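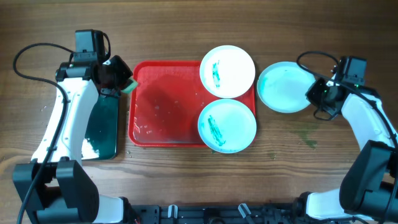

About Clendow

Clendow is a catering and dish hire company. We supply plates, trays, glasses and serving ware for weddings, school events, office lunches and funerals, and we cook for many of them too. Cathal Ó Gríofa started the business with a van and one set of borrowed pans. Niamh Ní Bhriain joined two years later and now runs the kitchen.

Our building

We work out of the old Scanlon bakery on Pruvholm Road. The kitchen is at the front and the wash room and storage are at the back. The loading door is on the side street – please use that one for returns.

What we do

Most of our orders are for groups of 40 to 700 people. Smaller orders are fine on weekdays. You can hire dishes without food, or order food and have us bring everything. Dishes can come back unwashed as long as they are scraped. Broken pieces are charged at replacement cost, and we list those prices on the order form.

Last year we handled 1291 orders. October was the busiest month.

Who works here

Cameron Ogilvie takes bookings and plans the delivery routes. Ciarán Cronin looks after the wash room and checks every order before it leaves. We hire extra servers for the summer, and applications open in March.

Visiting

The office is open from 8:30 a.m. to 4 p.m. We are closed to visitors on Tuesday, when we restock. Tastings are by appointment only.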